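Open Day Working Group
Minutes of the review meeting, held at 2:15 p.m. in the second-floor meeting room, Wirkow

Present: six members of the working group; one representative of Elleck; one representative of Jia (by phone).
Apologies: Clalura.

1. Minutes of the previous meeting
Approved with one correction. Under item 4, "floor load" should read "floor layout."

2. Attendance and running of the day
The door counter recorded 1,554 entries over both sessions. Of these, 592 were in the morning session. The counter does not separate repeat entries, and the group agreed not to quote the figure as a number of visitors. The printed guide ran out during the afternoon -- 350 copies had been ordered. A larger run is to be priced before the next open day.

3. Household pickup demonstration (Elleck)
Elleck reported on the litter collection task. The demonstration used the hand-held gripper with the two-finger jaw and the blue finger pads. Visitors in the booked slots were shown how an operator carries the tool to an item, opens the jaws over it and closes on it, and how the recorded motion is later used to train an arm. Slots were limited to 80 visitors in total and all were taken.
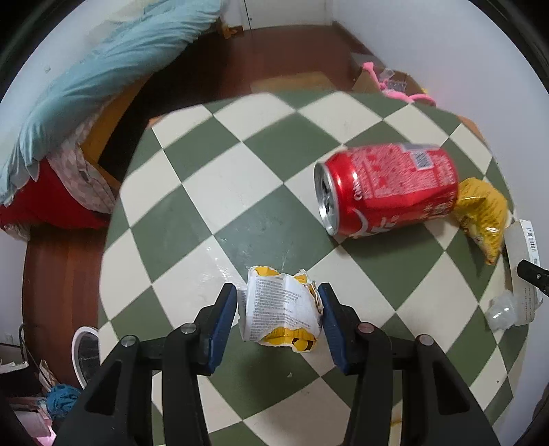
Wirkow, August

The item set consists of ordinary packaging: crumpled snack wrappers, a soda can, a clear plastic cup and similar. Elleck noted that flat wrappers are the harder case. The pads have to come down close to the floor on both sides before closing, and a wrapper pressed against a smooth surface gives little to hold. A can lying on its side is easier to grasp but may roll if one pad touches first.

A member asked whether the checkerboard mat was needed for tracking. Elleck replied that it was not; the task can be recorded on other floors, and a plain surface will be tried next.

Jia asked for the failed grasps to be kept in the recordings and labeled as such. Agreed.

4. Questions from visitors
The most frequent question at the desk concerned the difference between the hand-held tool and a robot. The group agreed that the guide should state in its first paragraph that the tool is moved by a person. Draft wording to be circulated.

5. Clalura stand
No report received. Carried forward.

6. Actions
Elleck -- written procedure for the pickup task, including pad replacement.
Jia -- label list for failed grasps.
Working group -- quote for printing; revised first paragraph of the guide.
Clalura -- stand report.

7. Any other business
The extension cords borrowed from the ground-floor workshop are to be returned. One cord is missing its tag.

The meeting closed at 3:40 p.m.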